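Gripper Trials at Zendstead: Frequently Asked Questions

Last updated in April. Questions go to Nadhirah Manurung or Jad Haddad at the Zendstead bench desk.

What are you comparing?
Two sets of parallel fingers on the same arm. The first is the Miah set, which is hard and black with a slot down each finger. The second is the Vusska set, which has a soft pad glued to the inner face. The arm, the wrist camera and the controller stay the same for both.

How many objects are in the test?
There are 35 on the list. Each set of fingers gets 17 tries per object. We know 17 is an odd number to pick. It was what fit in a morning when Elias Masri wrote the first schedule, and we kept it so that old and new results can be compared.

Why so many mugs?
People ask for them. A mug can be picked up by the rim, the body or the handle, and the three grasps fail in different ways. Handles are the hardest of the three for us. A flat handle leaves very little for the fingers to close on, and if they come in at a slight angle they push the mug before they hold it.

What does a handle grasp look like from the wrist camera?
The mug fills a lot of the view, so the operator has to judge the grasp from the lower part of the picture, where the fingers are.
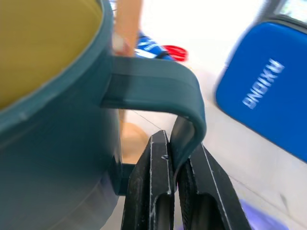
Handle grasp on the teal mug, wrist camera view.

What we check at this point is whether the handle sits between the inner faces of both fingers. If only one finger is touching, we back off and log the try as a miss, even if the mug could have been dragged into place.

Do worn fingers affect the results?
They might. Scuffs along the outer edges don't seem to matter. Damage on the inner face does, and we swap a finger when we can feel a ridge there with a fingernail. Mireille Akl keeps the swap log.

Why not clear the table between tries?
Other objects stay out on purpose. The people at Zallville who will use the arm don't work on a bare table, and a camera setup that only copes with a clean background is no use to them.

Can the exposure be fixed?
Partly. White tabletops wash out when the camera meters on a dark object up close. Locking the exposure before the approach helps – but then the fingers get too dark to read on some objects. We leave it on auto for now.

What counts as a pass?
The object is lifted clear of the table and held for 2 seconds without slipping.

Can I send in an object?
Yes. Email Tobiloba Adebisi first with the size and weight. Nothing made of glass, please, and nothing you need back the same week.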